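Shop > Hanging & Display > Rail Kits > Zornero Wall Rail Kit

Zornero Wall Rail Kit, White

$188.00 per kit
Sold by Tornside Exhibition Supply
Page updated 30/07/2026

14 shares | 3 comments

We held off stocking this one for a long time. The maker calls it "the last hanging system your gallery will ever buy," and we have heard that line from every rail company that has sent us a sample. Most of those samples are in the back room holding up coats. The Zornero kit is better than most of them. It is also not as good as its box says, and we would like you to read the whole page before you order.

What you get is nine feet of aluminum rail in two equal lengths, a joining piece, end caps, wall clips with screws, and a set of clear cords with adjustable hooks. The rail goes up near the ceiling and stays there. The cords slide along it, so you can change a show without filling and painting a wall full of nail holes. That part works. If you run a small space where the shows turn over every few weeks, the patching you save is real, and it is the only reason we would give anyone for spending this money.
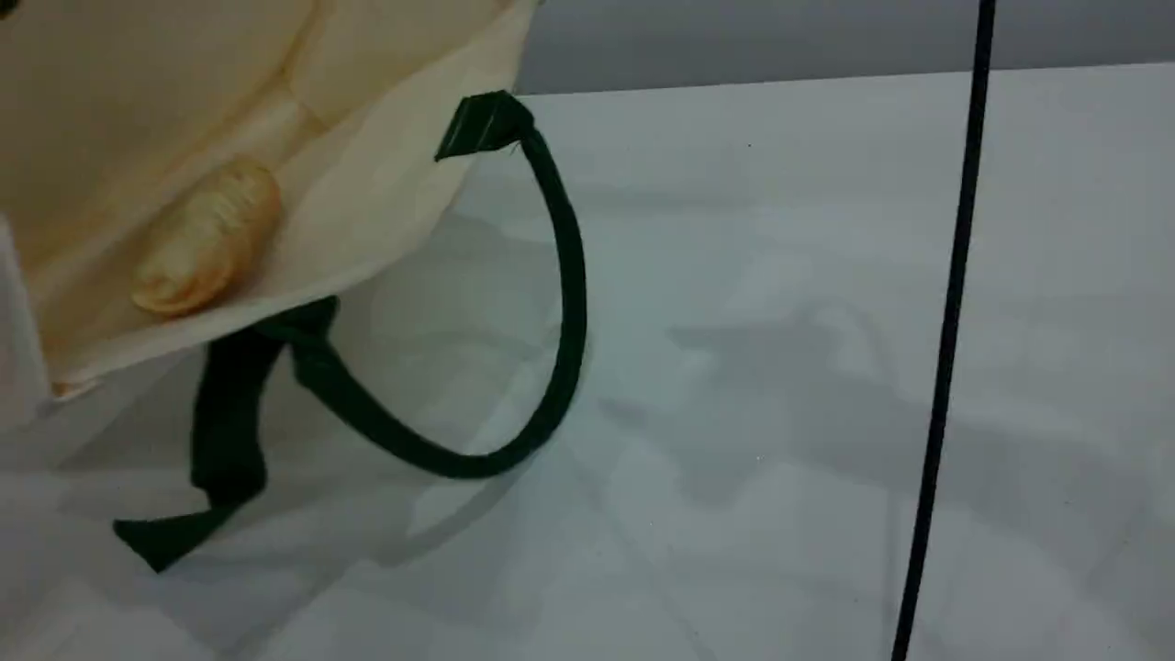

Weight is where we start to grumble. The box says each rail will take 80 pounds. We believe the rail will. We don't believe your wall will, at least not with the screws provided, which are short and made of something soft enough to strip if you lean on the driver. Go into studs with better screws and we have no quarrel with the number. On bare drywall with the plastic anchors from the packet, we would hang works on paper in light frames and leave it at that. The instructions get to this on the last page, in small type, under a heading about cleaning.

The hooks

The hooks grip the cord with a spring and a little collar. Press the collar and the hook moves, let go and it holds. Zornero says you can level a picture "in seconds." You can level one picture in seconds. Level a row of them and you will find that each cord stretches a bit when it takes the load, so the frame you set first has dropped by the time you reach the far end. Hang everything, go and eat lunch, then do the leveling. The older Lefèvre kit uses steel cable and doesn't do this, but the cable shows against a white wall and the kit costs more. Pick which one bothers you less.

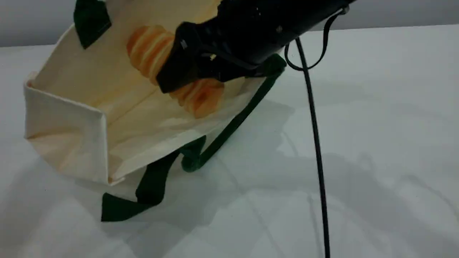
The bit of this kit that goes wrong first is the storage. Zornero packs the cords and hooks in a thin plastic tray that splits the first or second time you open it, and from then on you are finding hooks in the bottom of the paint drawer. A carry case is sold separately, and we have decided not to carry it, since it is a plastic box with a logo at a silly price. Use a plain cotton tote with a boxy side to it, the off-white canvas kind with a squared-off panel and a folded hem at the top. Coil each cord on its own, tie it loosely, and put the hooks in a jar inside the bag. Cotton won't scratch the cords. The one thing to watch is that a soft bag will tip onto its side on a table with its mouth open, so keep a lid on the jar.

The lighting question

People ask if the Skoltitz clip-on lamps fit this rail. They clip on. Whether they stay on is another matter. The lip of the Zornero rail is shallower than the one those lamps were made for, and a heavy door closing nearby was enough to turn one of ours to face the ceiling. Zornero's own leaflet says the rail is "lighting ready," and when we wrote to ask what that meant we were sent the same leaflet again. Buy it as a picture rail and light your work from somewhere else.

White only. The finish is a fair match for ordinary flat white paint and a poor match for anything warmer. It can be painted over if you rough it up first — keep paint out of the channel or the cords will stick.

Does it damage the wall?

The box says "zero damage." There are screws in it. What they mean is that there is no damage after the first lot, and that is true enough, but if you rent your space, talk to the landlord before you talk to us. Two people and a long level make the job bearable. One person and a short level make a slope.

Returns are accepted in March only for kits bought in our spring sale, and at any time of year for unopened kits. Cut rail can't come back.

Notes on this page are by Rhydian Craddock, who put the kit up in our front room and has since moved it an inch to the left.

3 comments

Related items
Lefèvre Steel Cable Rail Kit
Skoltitz Clip-On Picture Lamp
Long screws for rail clips, zinc
Tornside wall label holders, clear
Spare cords for Zornero rail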